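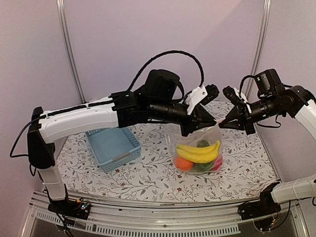 Figure 1. Both grippers holding the upper edge of the produce bag, with the basket to the left.

Working Rules for a Two-Arm Bench Cell
Project report, Baiba Hunt
Submitted 23rd March

1. Purpose

The Lultville teaching lab has one bench cell with two arms. Until this project it was run from a single page of notes that covered power-up and little else. This report sets out a longer set of working rules, explains how they were checked, and lists the points still open. It does not deal with the control software, which is covered in the Grekusberg handover notes.

2. Scope

The rules apply to tabletop handling of light goods. The task used throughout was bag handling: the two arms share a clear plastic bag of toy fruit and vegetables, as in Figure 1. It was chosen for two reasons. The bag is soft, so the grip points move as the load shifts. The two grippers also have to work with their fingertips nearly touching, and most of the old notes assumed that each arm kept to its own half of the table.

3. Method

I logged 1,813 runs from the cell's own records and read each one against the draft rules. A run was marked as a breach if any rule was not followed, whether or not it affected the task. Breaches were then sorted by rule number. In total 98 runs were marked. Where a rule was breached often, the wording was looked at first and the operator second.

4. Rules

4.1 Before power is applied
Check both base mounts by hand. Look at the full length of each cable, including the part that hangs below the table. A cable that loops over an arm must have enough slack for the full reach of the wrist. Exposed boards near a mount are not to be touched while the cell is live.

4.2 Shared space
The area over the centre of the table is shared. Only one arm may enter it at full speed. When both arms are inside, both run at the reduced speed set on the cell sheet. If one arm stops, the other stops too and holds its grip.

4.3 Soft loads
Grip a bag at the upper edge only. Do not pull the film tight between the grippers. The load should rest on the table while the second grip is made. Lifting is a separate step and needs its own entry in the log.

4.4 People
No hands inside the walls while either arm is powered. Goods are reset with power off, and the operator who switches off is the one who switches back on.

4.5 Records
Write down the task, the goods used and any stop, including stops that seem minor. Initials are required. Camera files are kept with the log for the same run.

5. Findings

The largest group of breaches fell under 4.5, mostly missing initials. Rule 4.3 came next. The first draft said "hold the bag safely", which operators read in different ways, and the present wording replaced it. Rule 4.2 gave four breaches, all with the speed left at the single-arm setting. A prompt on the start screen would probably catch these – the change has been requested but not made.

6. Open points

The reduced speed in 4.2 was carried over from the Favport cell and has not been tested with heavier goods. The cable check in 4.1 depends on judgement and needs a stated minimum slack. Patterned table covers are allowed at present, and their effect on the wrist cameras has not been measured. A second review of the log is planned for July.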